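Last updated: September

Chapter 7
Contact-Rich Insertion: The Processor and Its Socket

Chapters 5 and 6 dealt with parts that forgive error. A drive slides into a tray with chamfered edges, and a memory module seats under a force large enough to hide small mistakes in angle. The processor has neither property. It is placed in an open socket with almost no insertion force, it must arrive flat, and the contacts beneath it bend under loads that a gripper finger can easily exceed.

The task used throughout this chapter is the fifth station of the Irkdale student project, in which teams service a desktop computer with a single arm.
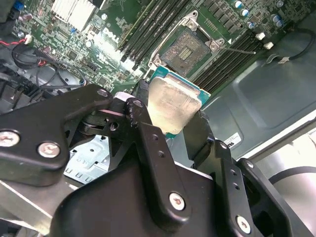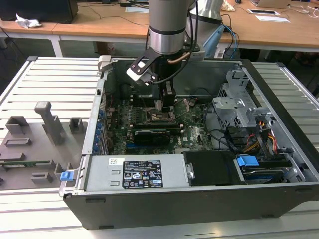
Processor station: arm, gripper and open Dell tower.

The station is scored in four stages: approach, alignment, placement and release. A team may attempt the stages under program control, under teleoperation, or with a mixture of the two, but the mode must be declared before the run begins and cannot be changed during it. Most teams in their first term teleoperate the whole sequence and then replace one stage at a time with a learned or scripted controller. This chapter follows the same order.

7.1 What the reader should be able to do

After working through the chapter, the reader should be able to:

- define the socket frame and relate it to the tool frame;
- compute the orientation error of a held part from a single wrist camera view;
- set force limits for placement and explain how each limit was obtained;
- plan a release that does not drag the part sideways;
- record a run in a form that another team can replay.

Familiarity with homogeneous transforms (Chapter 2) and with hand-eye calibration (Chapter 4) is assumed. Readers who skipped Section 4.6 should return to it now, as its error model is used without further derivation.

7.2 Frames and notation

Four frames are needed. The base frame B is fixed to the foot of the arm. The tool frame T is fixed to the gripper, with its z axis along the approach direction. The camera frame C is related to T by the calibration of Chapter 4. The socket frame S has its origin at the center of the contact field, its x axis along the long side of the socket, and its z axis pointing away from the board.

A fifth frame, P, is attached to the processor. In an ideal grasp the transform from T to P is constant. In practice it changes each time the part is picked up, and it may change again during motion if the fingers allow slip. The transform must therefore be estimated after the grasp and before the approach. Teams that estimate it only once, at the start of a session, should expect good results for the first few runs and poor results afterward.

The board is not assumed to be level. A tower lying on its side rests on whatever its side panel and feet allow, and the board inside it is mounted on standoffs with tolerances of their own. The direction of the z axis of S is measured for each machine by touching off at three points on the socket's outer frame. The contact field itself is never touched.

7.3 Sources of error

Errors at this station fall into two groups. Static errors come from calibration, from the measured pose of S, and from the geometry of the fingers. They repeat from run to run and can be reduced by averaging. Grasp errors come from the way the part was picked up. They do not repeat, and averaging does nothing for them.

The distinction matters when data are pooled. The project archive for this station holds 3,064 recorded runs, contributed by teams at Irkdale and at Braltomcombe over several terms. Of these, 1,446 were made with the original finger set and the remainder with later designs. A controller trained on the full archive without a label for the finger set will learn a compromise between two static offsets and will be correct for neither. Exercise 7.4 asks the reader to show this from the data.

A further 186 runs are kept in a separate folder. They were stopped by the force limit before release and carry no score. They are useful for Section 7.6, where the shape of the force signal before a stop is examined, and they should not be mixed with the scored runs.

7.4 Handling rules

The following rules apply to all laboratory work in this chapter.

1. Power is disconnected from the computer and the supply lead is removed from the bench.
2. The retention lever and frame are opened fully before the arm enters the case.
3. The part is held by its edges. Fingers do not contact the underside.
4. The arm does not exceed the reduced speed setting inside the case.
5. One member of the team keeps a hand on the stop button during every run, including runs under program control.
6. After a force stop, the part is removed by hand and the socket is inspected under magnification.

Only boards marked for training are used. A team that damages a socket reports it in the bench log and continues on the spare board. No points are deducted for a reported socket.

7.5 A first placement under teleoperation

The laboratory session for this section takes one afternoon. Each team completes 24 placements, with the operator changing after every sixth. The Tisudano recorder should be started before the grasp, so that the estimate of the transform from T to P is stored with the run. The procedure for the grasp estimate is taken from the Jasińska worksheet, reproduced in Appendix C.

Begin with the part held above the socket and offset to one side, so that the wrist camera sees both the near edge of the part and the socket. Correct rotation about z first. Tilt is corrected second, and translation last, as each rotation moves the edges used to judge position. Descend only when all three corrections are complete.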